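3. Setting Up and Maintaining the Kirkent Cell

Papers on bimanual tabletop work tend to give the hardware one paragraph and the learning method ten pages. We think the proportions are wrong. Much of what gets reported as policy improvement could be explained by a wrist camera that was tightened between two runs, and few papers give a reader the means to rule that out. We therefore describe the Kirkent cell and its upkeep in some detail, including the parts we are not satisfied with.

3.1 Fingers and wrist view

The cell packs small grocery items, mostly sweets. Each of the two arms has a parallel gripper with black fingers and its own camera at the wrist. The camera position was chosen so that both fingers stay in view when open. A bag lying flat between them, back side up, is a fair test of the arrangement: the fingers should come in from the two lower corners at matching angles, with bare table between each tip and the package. If one finger sits higher than the other, the bracket has shifted and we stop.

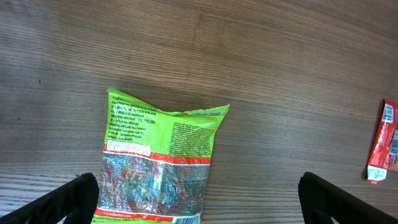 3.2 Rail, arms and cable routing

Both arms are bolted to a single black rail along the near side of the table. The supplier of the mounting kit, Alten, advises checking the rail bolts every 600 cycles. We found no published basis for this interval and settled on 100, which costs a few minutes and has twice caught a loose base bolt on the right arm. Whether the looseness affected any data we cannot say.

Cabling is the weak point. The camera cable leaves the module in a free loop and then follows the white link down the arm (Figure 2). Too short a loop pulls on the connector at full wrist rotation; too long a loop catches on the basket rim. We replaced 3 cables in the first month – more than every other part combined – and have seen no failure with the present routing. That is a short record and we would not lean on it.

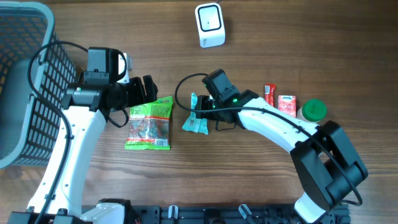 Figure 2. The cell with both arms over the table. Left gripper open above a snack bag, gray basket at the far left, camera cables looped from the wrist modules.

3.3 Zero check against the basket

Before each block of trials the operator moves an arm to a stored pose near the basket and opens the gripper over bare wood. The view is compared with a stored reference by eye, using the basket rim and the slots in its wall as landmarks (Figure 3). An earlier version of the check, written in-house under the name Vulolico, did the comparison automatically. It passed poses that were plainly off and rejected good ones whenever the light on the table changed. The shadow of the basket wall was the likely cause, although we did not test this. Following the procedure of Trương, we now leave the judgment to a person and log the result.

The manual check has its own problems. It depends on the basket being put back in the same place, and the wood finish reflects enough light to wash out part of the grain. A matte mat would remove the reflection, but it would also make the cell easier than the tables we claim to care about. We have left the wood uncovered for now.
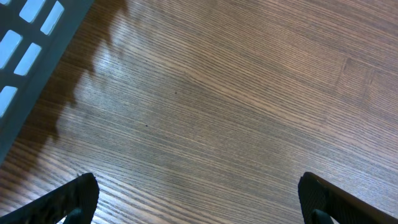 Figure 3. Wrist view with the fingers open and empty; part of the basket wall and its shadow at upper left.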